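I've been back at the board since December, and I blame the Brovmont chess evening entirely. We're up to 80 members on the list now (hello, new people!), and I still lose to most of you, usually by leaving a knight hanging somewhere silly.

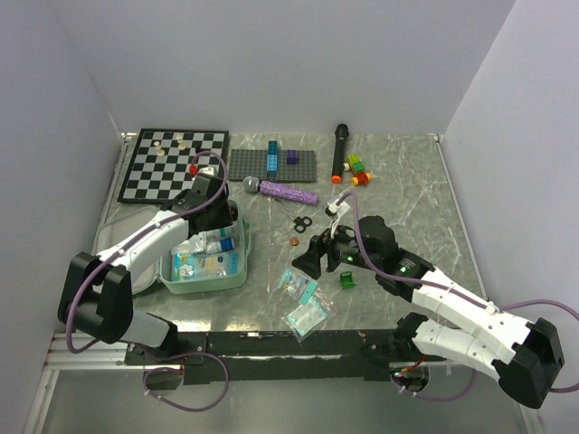
My plan for spring is simple – learn two openings properly and stop bringing my queen out on move 3. I've been working through the Verari puzzle book at breakfast, and I'm stuck on number 259. If you've cracked it, please send a hint, but don't give me the whole answer!
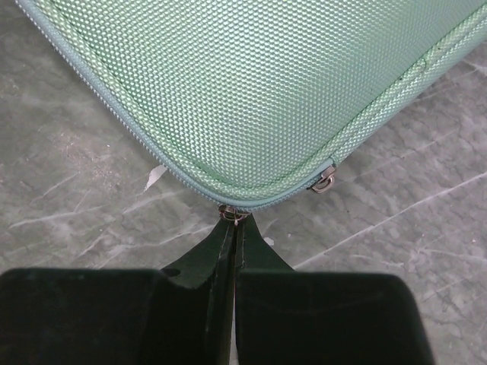

Our away match at Prornwood is still on, so bring a warm coat and something to eat on the train. Clocks are provided, and the tea there is pretty good. Let me know if you need a lift from the station.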